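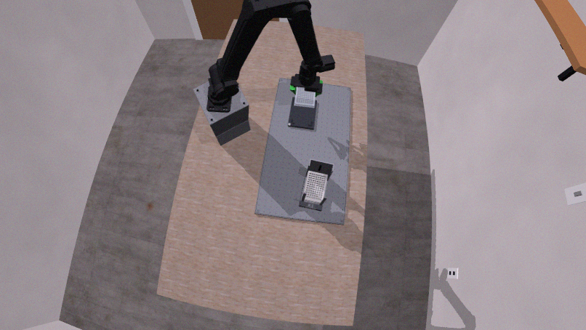
Makers' Corner: How It Works

Building a Robot Arm on the Computer First

By Maribeth Rivera
July 20, 2019

At the Udmont shared workshop there is a robot arm project called Wistent. The people building it want a robot that can pick up a small plate full of tiny wells and put it down in the right spot. Plates like this are used in science. Each well is like a very small cup, and it can hold a drop or two of liquid.

Before they bolt anything to a real table, the builders make the whole thing on a computer. This is called a simulation. The room, the table, the door and the arm in the picture were all made with a computer program.

What is a simulation?

A simulation is a pretend version of something that follows rules like the ones in real life. If you have played a racing game, you have used one. The car in the game slows down on grass because somebody told the program that grass is slow.

A robot simulation works in the same way. The program is told how long each part of the arm is, how heavy it is and how far each joint can turn. It is told how big the table is. Then the builders can ask it questions. Can the arm reach the far corner? Will the elbow hit anything on the way?

If the pretend arm crashes into the pretend table, you press a button and start again.

The parts of the arm

A robot arm has some of the same parts as yours, and they even share names.

The base is the bottom. It has to be fixed down firmly, or the arm will tip when it stretches out. On the Wistent table the arm stands on a grey block with a flat top plate.

The links are the long stiff pieces, like the bones in your arm. The upper link goes from near the base to the elbow, and the forearm goes from the elbow to the wrist.

The joints are the places that turn. Your elbow bends one way only. Your shoulder can go up, down and round. Most robot joints just turn round and round like a door knob, so a robot needs several of them to do what your shoulder does.

The gripper is the hand. Many grippers have only two fingers, which close together to pinch things. That is enough to hold a plate by its sides. Wistent's gripper is black, with bright green pieces on either side of it.

Why is the board full of holes?

The blue-grey board on the table has tiny holes all over it in a regular pattern. Workshops use boards like this because the holes are always the same distance apart. If you know which hole a holder is next to, you know where it is.

Think of squared paper in a maths book. If a friend says "go along four squares and up two", you can both find the same place. A robot needs that kind of help even more than you do. Unless it has a camera or another sensor, it can't look around for the plate. It goes where the numbers tell it to go.

The first board the builders drew in the program had 1,904 holes. Drawing them one at a time would have taken days. They drew one hole and told the program to copy it in rows.

The holder at the lower end of the board does a similar job. It has short guides at two of its corners, so the white rack always sits in the same place. You can try this at home with a baking tray. Push a book into one corner of the tray and it will land in the same spot every time. Put it down in the middle and it will be a little bit different each go.

How do you tell an arm where to go?

The builders use a list of positions, called waypoints. A simple list for moving a plate could go like this:

Start above the plate.
Open the gripper.
Move down slowly.
Close the gripper.
Move straight up.
Travel across to the new place.
Move down slowly.
Open the gripper.
Move straight up again.

Wistent's list has 11 waypoints, because the arm takes two extra steps to go round a tall part. The program works out how every joint should turn to get from each waypoint to the next.

Going straight up matters. If the arm moved sideways too soon, it could bump the plate against something and spill what was in the wells. In November the builders had a waypoint in the wrong order and the pretend arm dragged its plate right across the board. Fixing it meant swapping two lines.

How many tries?

The builders run the same move 100 times in the simulation. They change it a little each time, perhaps by shifting the plate by the width of a pencil line or turning it slightly. The first time they did this, the arm managed nearly 60 good moves. They made the gripper open wider before it came down, and ran the whole lot again.

What can't it tell you?

A simulation knows only what it has been told. Real tables wobble. Real cables get caught on things. Real plastic can be more slippery than you expected. So the builders will have to test everything again on the real table, with the arm moving very slowly and a grown-up next to the stop button.

Words to know

Gripper: the part of a robot that holds things.
Joint: a part that turns or bends.
Link: a stiff piece between two joints.
Simulation: a pretend version on a computer that follows rules.
Waypoint: a place the robot must pass through on its way.

Next in Makers' Corner: motors, and why some of them hum.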